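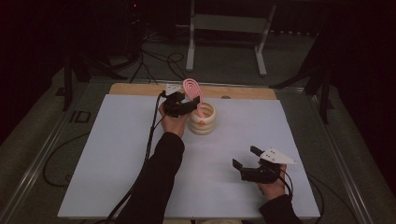
Sultside HG hand-held gripper: finger pad notice and replacement set

Print this page | E-mail this page

Updated December 2022

This page covers the replacement pad set for the Sultside HG hand-held gripper and the fault that led us to change it. If you use the HG in pairs, check both units.

What went wrong

In May a customer in Skultov reported that one finger was letting go of smooth objects part way through a lift. The tool had done 1,707 open and close cycles. The edge of the pad had lifted and folded under itself, so the finger was holding on a narrow ridge. Two more tools from the same batch came back with the same fault. In one of them a strip of padding had worked its way into the finger slide and the jaws would not open fully. No injuries were reported.

The cause was the adhesive. It softened with handling and the pad crept towards the tip. Batch 294 is affected. The batch number is on the inside of the handle.

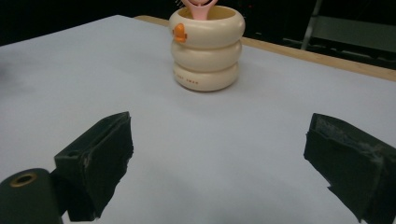 HG fingers open, with scuffed padding and frayed edges. Pads in this state should be changed.

What to check

Unplug the cable before touching the fingers. Press along each edge of the pad with a thumbnail. If it lifts anywhere, stop using the tool. Pale scuffs alone do not affect grip, but a torn edge does. Do not glue a loose pad back down or wrap tape over it, as this changes the closing gap.

Replacement set

Each set contains 2 pads, backing film and a cleaning wipe. Fitting takes about 45 minutes including the time for the film to set. Run the closing check in the manual before going back to work.

Owners of batch 294 tools get the set free of charge. Other customers can order it through Bălan or direct from our Villau store. Returned fingers are inspected by Darius Nedelcu in the repair shop, and he will want the old pads as well, so please put them in the bag.

Contact | Copyright Sultside | Back to top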